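Subject: Re: [gripper-dev] Parnik fingers vs. Eichhorn fingers on the hand-held unit
From: Mostafa Fawzy
Date: August 1, 2022

> Has anyone tried the Parnik fingers on the hand-held gripper yet? We have
> only used the Eichhorn set, and the tips slip on small parts. Did you have
> to recalibrate the camera after the swap?

Yes, on the Bidlow bench. Answers in order.

1. Fit. The printed fingers go on without rework. Check the threaded inserts first; one of ours had been pressed in at an angle and the screw bound halfway. Replaced, no trouble after that.

2. Edges. Ours still have ragged spots along the lower inner edges, on both fingers. I have left them alone so far, as I wanted a baseline before filing anything.

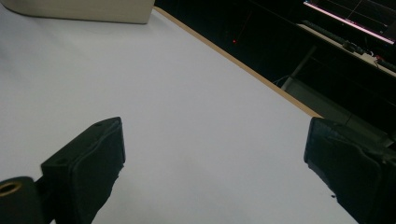
3. Grip. 300 picks with each set, same parts, same operator. Eichhorn dropped 39. Parnik dropped 2, both on the thinnest washers. I would not read much into the washers until the edges are cleaned up.

4. Camera. No new intrinsics needed. The finger tips sit lower in view than the Eichhorn ones, so the Sokura script masks the wrong region by default. Change the mask offset in the config and rerun the width check.

I can send the mask values if your mount is the January revision. The older mount needs its own.

Mostafa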